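Moved to Jurkgate from Brisbane in January, so this is a thread on what I've learnt about heating an old weatherboard house. Renters, some of this is for you too.

1/ Our first power bill was $590 more than I'd budgeted. The place has one wall heater in the lounge and nothing in the bedrooms. I'd assumed the heater was the problem.

2/ Anil Chacko came through on Monday to do an energy check. He spent most of his time on the floor with a stick of incense, looking at skirting boards. Biggest leak was the gap under the laundry door.

3/ Door snake fixed that one. Foam tape around the two sash windows in the hall took an afternoon. Clean the frame with metho first or it peels off in a week. Mine did.
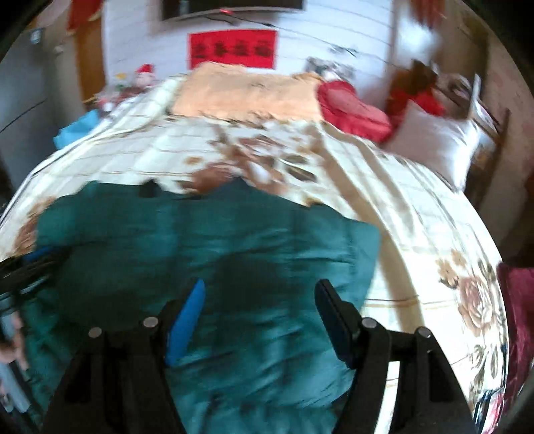
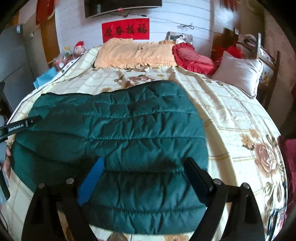
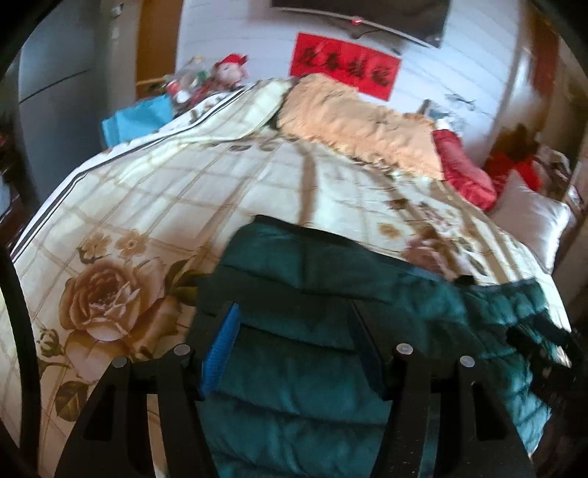 4/ Bedrooms are a different job. Anil's advice was to leave them unheated overnight and put the money into the ceiling. Our batts had slumped and there were bare patches over the back of the house. Until that's sorted it's extra bedding, and a puffer jacket over the quilt does more than I expected. Same idea as the batts, trapped air. Squash either one flat and it stops working as well.

5/ Got two quotes for the ceiling. Zillala wanted to pull everything out and start again. Refugio Zavala said he could top up what's there for $3000, including moving the old batts back into place. Going with Refugio.

6/ Curtains. Ours stopped at the sill, so the cold air just rolled out underneath. Longer ones from the op shop, hung close to the wall, $59 for the pair. You can feel the difference at the kitchen table.

7/ If you rent: door snakes, removable tape, curtains on a tension rod. All of it comes with you when you go. Ask before touching vents, especially if there's gas in the house.

8/ Next is the floor. There's a 10 mm gap between some of the boards in the hall and I can feel the wind through my socks. Open to suggestions on filler.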